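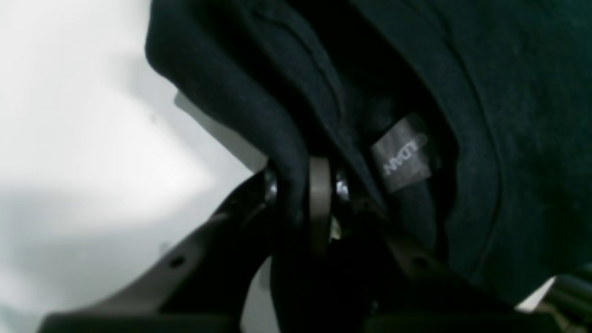

Dark sweatshirt-type top, label inside. Letters LDAN readable.

Jirnura garments set, README

Last edit 2021-11-24, Zainab Mohammed. Ask her before changing the folder names, please.

What's in it
Pictures of everyday tops being picked up, spread and folded on a white table. 519 clips, most under 30 seconds. Dark clothes only in this part, the light ones went into the September part and have their own README.

Clothes
- T-shirts, short sleeve, black. Plain.
- heavier tops, fleecy inside or out, black or nearly
- no trousers, no socks. Socks are a seperate job, see Drandow notes

Washed once before use, no softener. Ironing was tried and dropped, took Temitope a whole afternoon and the creases were back after two folds.

How they are folded
Shirt goes flat, long side across the table. Sleeves in, then hem up to the collar, then in half again. Heavy tops: same, but leave out the last fold or they spring open.
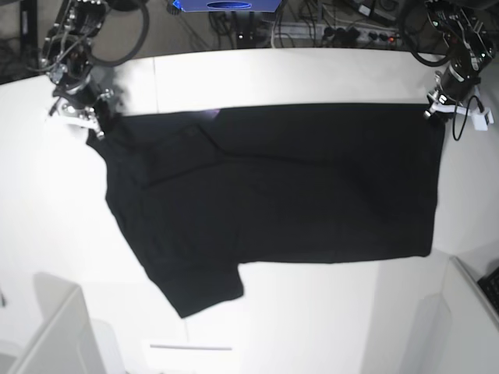

Creases at the start are fine, leave them in. A sleeve left sticking out at the end is not fine, mark the clip "sleeve" and carry on. Same for a hem folded under, mark "hem".

Labels
One line per clip: garment, start state (heap / flat / half), end state, remarks. Black on black is hard to judge, turn the brightness up before deciding which side is the front. If you still can't tell write "side unknown", dont guess. Care labels and size tags are not transcribed. Brand only if all of it can be read.

Known problems
- clips 100 onwards use the new remark words, older ones not converted yet
- "jumper" and "sweatshirt" both used for the same thing. Ifeanyi is merging them
- lint. Lots of it, shows up on the table in the later clips

To do
Second check of the heap clips (Salamatu). Add the Lundell size chart.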